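December, the late shift

Twelve years on the packing benches at Palville and I can still do a tape seal with my eyes shut. I thought of that this morning when Gilmar Miranda told us the arms were staying past the trial. He had his figures ready. The arms managed 84 parcels over the shift, and our bench did 207, with Malachy off for an hour at the dentist. Gilmar says I'm reading it the wrong way round. The arms don't go home, he says. No, but somebody has to stay with them, and that somebody was me until half past nine.

What he calls "freeing people up" means I now stand beside a machine and wait for it to need me. I used to walk miles in a day. My back was bad but my head was busy. Now the back is fine and I'm bored stiff by eleven.

The man from Thakur came after dinner to go over the settings. Nice enough, talks very fast. He asked what I do when a parcel comes through soft at one corner and I said I turn it over and press it. He wrote that down. I'd have liked to be asked before they bought the things.

I got my phone out for the union WhatsApp and gave up, as I never know what to say on there. I'll put it in here instead. 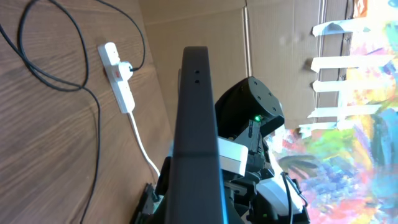
Half past nine, at home

Tea was toast. I rang Malachy Mulligan to tell him what he'd missed, and he has it worse than I thought. They want him on the Elico course, 30 hours of it, so he can be a "cell lead". Same money for the first year. He asked if he'd still be packing and they said he'd be "supporting packing", and he couldn't get them to say what that was in hours.

He thinks we should take the course, both of us, and be the ones who know how it all works. He may be right. I said I'd seen this at Ilar, when the label machine came in. There were 114 of us on that floor and we were all told we'd be needed more than ever. Some were. I was on nights within the year and then I was here.

To be fair to the arms (I do try) I wouldn't want the heavy cartons back. If they took those and left us the rest I'd shake Gilmar's hand. But heavy cartons aren't on his list – they're "phase two", and I've yet to work anywhere that got to phase two.

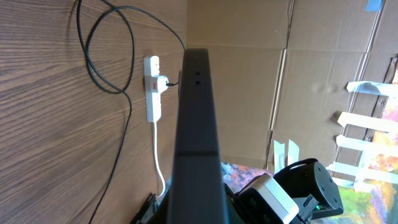

The robot's corner, power strip and all.

Must ask Gilmar tomorrow who signs for the machine's mistakes. Last week a wrong address went down under my number and I had to argue to get it taken off. Also need to swap my early with Malachy if he does say yes to the course, and get milk.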